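Hall news, quick one this time

1/5/19

Sorry this is late and short, printer trouble again and I've got to get to work. Main thing first. The water bill. It came in at $1,715 for the quarter, last one was $954, so clearly something's wrong under the kitchen end. Samer Mansour went under with a torch and found the copper pipe behind the urn bench weeping at two joints. He's clamped it. Not a fix, a clamp. Please don't use the kitchen cold tap until the plumber from Ostby has been, the bathroom ones are fine.

Quote for the proper job is $515 plus parts. We said yes. Will ask the water people for a leak allowance, form is half done, need the meter readings from December if anyone wrote them down?? Check your old rosters, I think they were on the back of one.
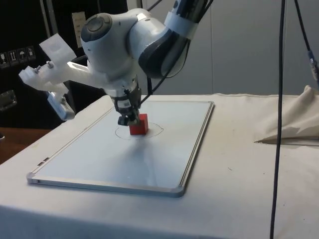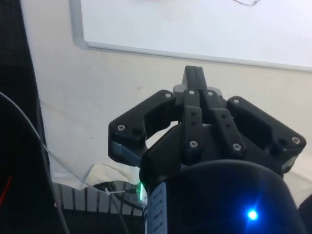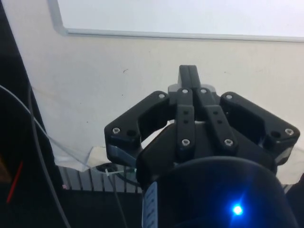
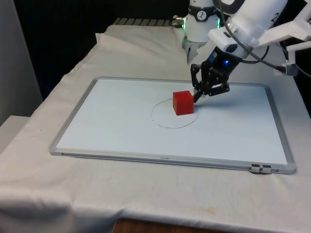
Other bits. Hall hire goes up to $20 an hour for regulars from next term, casual rate stays put. First rise in ages and it still won't cover the power. If you've already paid ahead you stay on the old rate till it runs out, no need to ring me.

Gutham road end of the car park is still soft after the rain. Park on the gravel. Somebody's left two deep ruts right across where the market stalls go and they'll set like concrete once it drys out. If you've got a rake and a spare hour, please.

Peñalver night: tickets going well, the long tables are nearly full. Bring your own plates and cutlery, we are short of forks (the good ones went to Flanberg for the wedding and only half came home). Vegetarian numbers to me by Thursday. Kids eat free but I do need to know they're coming, last year we ran out of rice by seven and had to send out for bread.

Lost property: one green gumboot, left. A casserole dish with masking tape on the lid but the name's washed off. Reading glasses, several. All in the box under the noticeboard, going to the op shop end of the month.

Keys. If you've got one and you're not on the list pinned by the fuse box, put yourself on the list or hand it back. The side door sticks in the heat so lift and push, don't kick it.

Minutes to folow when I find them.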